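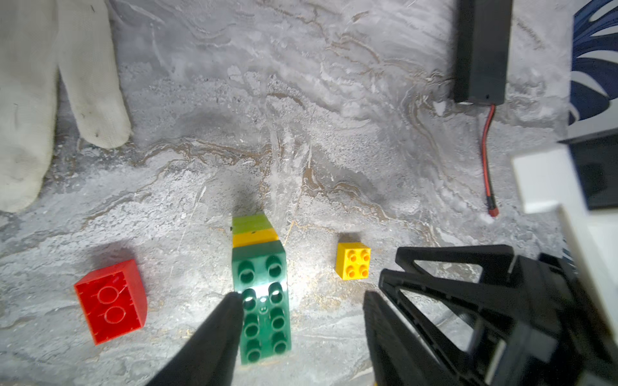

The Gunatus surface film was reviewed for use on shared tables at the Undalau reading room. It is sold in rolls of 15 feet and applied by hand. Application was simple, although corners required a second attempt. The marbled grey pattern, with its white and tan-brown veins, hides pencil marks well, and plastic building bricks remain easy to see against it. Seams lifted slightly by March. Approved for tables, not for counters.

Reviewed by Afaf Haddadin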